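# Sim pick success drops when the target is on the tall dresser

**Posted by karim_elfassi** in Simulation > Student projects

I'm on a student team at Skaltberg and we're doing the simulated pick task for our robotics course. The arm is on a fixed table, and there is a tall chest of drawers in front of it with a few things on top. The task is to pick one named object off the chest and bring it back over the table.

We collected 3000 demonstrations with a scripted planner. After filtering out the ones where the object slipped or the planner timed out, 2181 were left. We trained one policy on those. The inputs are one RGB camera, joint positions and gripper width. The output is a change in end effector pose plus open/close.

When the target is on the table, it works well enough for the course. When it's on the chest, the policy goes to the right area and then does one of these:

- stops a few centimeters above the object and hovers until the episode ends
- closes early, before the fingers are down around the object
- comes down and bumps a neighboring object, usually the ball

We see the hovering most with the flat metal-looking plate and the flat blue item. The ball is the easiest target if nothing is touching it.

Things I already tried:

- training longer (no change after the first third)
- a smaller learning rate
- adding color jitter to the images
- turning the clouds outside the window on and off, in case the sky was confusing it

The camera is fixed to the world. We start scoring in December and I would prefer not to collect everything again. Is this a data problem or a camera problem? The config is mostly the class default.

---

**aicha_zaki** replied:

I help with the lab sections for this course, and I have seen this in several projects. I think you have two problems on top of each other, and I would check them in the order below before retraining anything.

### Check what the camera can tell the policy

Open the camera view at the moment just before contact and look at it at the resolution the network gets. Full size doesn't count. If you shrink the image before the encoder, a thin plate can end up only a few pixels wide, and the gap between the fingers may vanish completely.

Then look at depth. With one camera looking down at an angle, a gripper that is above the plate and a gripper that is at the plate can look nearly the same. I loaded the class default scene and stopped an episode partway through to get a view of what I mean. The left finger overlaps the plate in the image, and from this one view I can't tell you how much space is left between them. The ball is against the side of the plate too, so the two outlines run together.

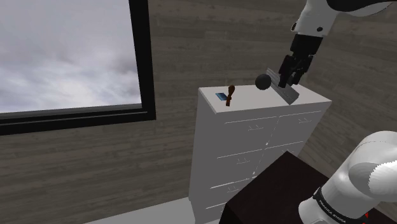
### Check where your filtered demos went

You dropped 819 demos. Don't assume they were spread evenly. Group the full set by target object and by surface (table or chest), then compare how many are left in each group. When I did this for another team, the chest groups had lost far more than the table groups, so the policy had mostly learned table picks.

If your numbers look the same, you don't need to collect all 3000 again. Collect only for the thin groups. You can also weight the sampling so each batch has an even mix of surfaces, and that is a one-line change in the default loader.

### Look at the planner's pauses

The scripted planner waits above the object before it goes down. If the wait is long, a lot of your frames say "don't move" while the gripper is above the target. A policy with no history sees that view and learns to stay there. This matches your hovering.

Trim the waits. Keep two or three frames of the pause and remove the rest. Do the same for the wait after the gripper closes.

### Add a second view

If hovering is still there after trimming, add a wrist camera. You will have to replay the saved joint trajectories to render it, but you don't need to plan them again. Replay is a lot faster than collection. Make sure you reset object poses from the saved state and not from the random seed, because the seed order changed between the two versions of the class package.

For the early closing, check that your gripper action and your image are from the same time step. The Trarach logger writes the action one step late by default. There is a flag for it in the logging section of the config. On slow table picks you may never notice, and on the chest it matters more.

I would leave the clouds alone. They are fine as background variation.

---

**tazi_ello** replied:

had the same thing last year. we made the gripper go slower near the object and it got better. also you can just make the objects bigger in sim if the rules let you, ours did

---

**karim_elfassi** replied:

Thanks, both. Update for anyone who finds this later.

I did the grouping first. Of the 2181 demos, 1025 had the target on the chest, so the split between surfaces was fine. The split between objects was bad. The plate on the chest had almost nothing left, because the planner kept knocking the ball during the approach and the filter threw those out. That also explains why it never learned a clean way down next to the ball.

I trimmed the pauses and retrained with the same data. Hovering went down a lot on the ball and the wooden piece. It was still there on the plate and the blue item.

The log flag was set wrong, as you said. After fixing it, the early closing mostly stopped.

Replaying for the wrist camera is running now. It crashed once because two of my teammates had saved their episodes with the old object names, so I wrote a small rename script. I'll put it in the course folder under tools.

On making the objects bigger — our rules say the object meshes have to stay as they are, so we can't do that. I did lower the speed limit for the last part of the approach. It helps with the bumping, but some episodes now run out of time, so I am still looking for a good value.

---

**aicha_zaki** replied:

Good. For the plate, try having the planner approach from the side away from the ball, and record a small batch with only that. If your time limit is the default, it counts the reset steps too, so check the step counter before you raise the speed again.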